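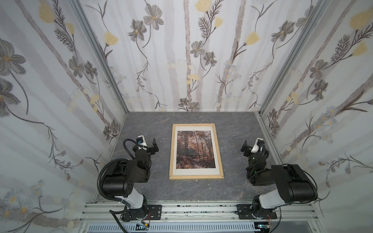 Section 6. Running the picture frame demo on open day

I wrote this part for whoever takes over my spot at the Plendano open day (last revised 19 July 2026). You'll be at the Nurari two-arm table, and it's a fun one to run!

1. Lay the frame flat near the middle of the table, picture side up, with both grippers well clear of it.

2. Load the Farnier routine and set the arm speed to 44 percent. I ran it faster in June and visitors couldn't follow what was going on.

3. Say hello, tell people which arm to watch, then press Start.

Caution: Keep hands and sleeves out of the enclosure once you've pressed Start. Kids love to reach in, so I stand right at the front rail.

4. Let the gripper take the frame by its bottom edge and stand it up. Pause there if you've got a crowd, because everybody wants to see the back.

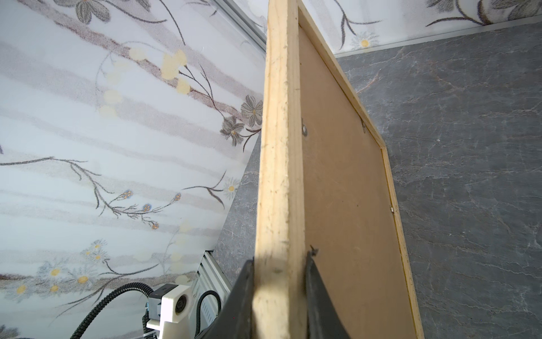 Frame held upright by its bottom edge, seen from the wrist camera.

Note: Check the fingertips against the little nail on the backing board. If they're pushing on it, stop, open the gripper and go again from step 1.

5. Press Return and wait for both arms to park before you touch the frame.

If you get code 428, hold Reset until it clears. We had up to 200 visitors last time, so leave the Idahosa handouts by the door and grab some water before you start.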